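The White Cup

Posted 07/11/2021

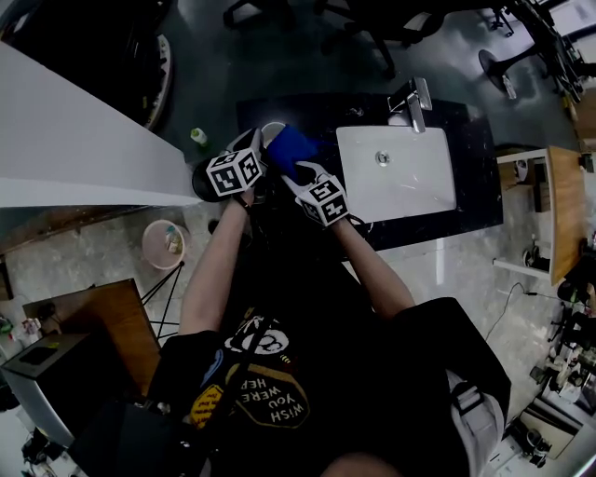 One: The Sink

The sink at Plindthorpe had gone in before the walls did, and my uncle was proud of that. He had bought the old feed store with a concrete floor and a roof that mostly kept its promises, and while other people might have started with a door that locked, he started with a white basin set into a black counter, and a chrome faucet that he polished with his sleeve every time he walked by. He said you could live in a place with no walls as long as you could wash a cup in it. My aunt, who was still alive then and had opinions about walls, let him say it for most of a year before the long white partition went up.

By the time I came to help him pack up, the partition had been there so long it had gray smudges at shoulder height from all the people who had leaned on it to talk. I was thirty-one and between things, as my mother put it, and she had sent me down on the bus with a shoulder bag and a casserole, and the casserole had not enjoyed the trip.

"You'll be Lena," said the man who let me in, though he had known me since I was a baby and had once pulled me out of a creek. This was Ieuan Pritchard. He and my uncle had fixed pumps together in that building for the better part of their lives, under the name of Lubis and Pritchard, and they had quarreled through all of it in a comfortable sort of way – the way some couples do crosswords.

"I'm Lena," I said.

"He's at the sink," said Ieuan. "He's been at the sink since breakfast. I've packed 48 boxes and he's washed one cup."

Two: What Was Left

I should explain that my uncle was not a slow man. He could take a pump apart while you were still looking for your glasses. But he had made up his mind that the building would be handed over clean, and he had made up his mind to begin with the cups, and there was one cup in particular that he kept coming back to.

It was a small white one, the kind you get coffee in at a place that thinks well of its coffee. It had no handle to speak of and no pattern. I remembered it only as the cup that lived by the sink and never went in the cupboard with the others. As a child I had asked to drink my milk out of it and had been given, very kindly, a different cup.

"Is there something on it?" I asked.

"There's a ring," said my uncle. He had the blue in his hand, which was what everybody in that shop called whatever was kept there for wiping, provided it was blue. There had been blue cloths and blue sponges and once half of a blue bath towel, and they had all been the blue. "Inside, near the bottom. It comes up and then it goes back."

I looked. I couldn't see any ring, but the light back there was poor, and I was brought up not to contradict a man about his own dishes. So I said I'd start on the floor, and I took the pink wastebasket from its place at the foot of the partition and went around the room with it, picking up string and bottle caps and the little curls of tape that get into every corner when people are packing.

It is a strange thing to clean a room you loved as a child. Everything was lower than it ought to have been. The table with the black metal legs, where I used to do my spelling words, barely came up to my hip, and when I ran my hand along the wooden top I found the place where I had pressed too hard with a ballpoint and written my own name, backward N and all. Somebody had oiled over it a great many times without ever sanding it out.

Three: The Buyers

The building was going to a company called Gitis, who meant to keep bicycles in it, or parts of bicycles. Ieuan wasn't sure. He had walked a young woman from Gitis around the place in August, and she had been very pleasant and had measured everything, and at the end of it she had asked if the sink could come out.

"I told her it could," said Ieuan, lowering his voice, although with the faucet going my uncle couldn't have heard a marching band. "I told her 125 dollars and I'd do it myself. And then I went home and couldn't eat my supper."

"Does he know?"

"He does not. And I'd be grateful if you'd be the one to tell him, you being family."

"You've known him longer than I have," I said.

"That's why," said Ieuan, and he picked up a box marked GASKETS, MIXED and carried it out to the truck, and he took a good long while about it.

So I went on with the floor. I swept from the back to the front, the way my aunt had taught me, and I found a button and a Trunberg catalog so old the prices made me laugh out loud. I wiped down the gray cabinet. I moved a tray from one end of it to the other and then back again. There is always plenty to do in a room when there is something you would rather not say in it.

Four: The Ring

In the end it was my uncle who brought it up. He turned off the faucet, and the whole building seemed to get bigger with the quiet, and he said, without turning around, "They'll be taking this out, I suppose."

"Ieuan thinks so," I said. "He feels terrible about it."

"He would. He put in the drain." My uncle gave the basin a pat, the way you'd pat a horse that had got you home. "Put it in crooked. We had it out two times before it would sit, and your aunt stood right there where you are and told us both what we were doing wrong, and she was right, too, which didn't help anybody's temper. And when it finally held water she filled that cup and drank it down, and she said, well, now I can stay."

He held the cup out to me then. I had never been allowed to hold it before, and I used both hands. It was lighter than I'd thought it would be. I tipped it toward the front windows, and I turned it, and there it was after all, very faint, a thin brown line just above the bottom, as fine as a pencil mark.

"It's tea," I said.

"It's her tea," said my uncle. "She'd never finish it. Forty years I was married to that woman and she left an inch in the bottom of every cup she ever poured. I've been trying all morning to get it clean for the packing, and every time it starts to come up I find I've quit rubbing."

I didn't know what to say to that, so I took the blue out of his hand and wrung it and hung it over the faucet, and I dried the cup on the tail of my shirt, the outside only. Then I got a sheet of the good paper from Ieuan's stack and wrapped it up, and then another sheet, and I put it in my own shoulder bag between my sweater and my book, where nothing could knock against it.

"It'll want a sink to sit by," he said.

"Mom's got a sink."

"Your mother's sink is beige," said my uncle, but he had started to look around for his hat.

Five: Going Home

We left the last of it to Ieuan, who wanted to lock up by himself and wouldn't be argued with. He said he had one or two things to see to. My uncle and I sat in the truck with the heater running and ate cold casserole out of the dish with the only two forks that hadn't been packed, and it was a good deal better than it looked.

It must have been most of an hour before he came out, walking backward, with his sleeves wet to the elbow and the big white basin hugged against his chest. He had the faucet sticking out of his coat pocket. I got down to help him, and between us we slid it in on top of the gaskets and tucked a moving blanket around it.

"I charged them the 125 anyway," Ieuan said, climbing in beside me and reaching across for a fork. "Shove over, the both of you. Is that cheese?"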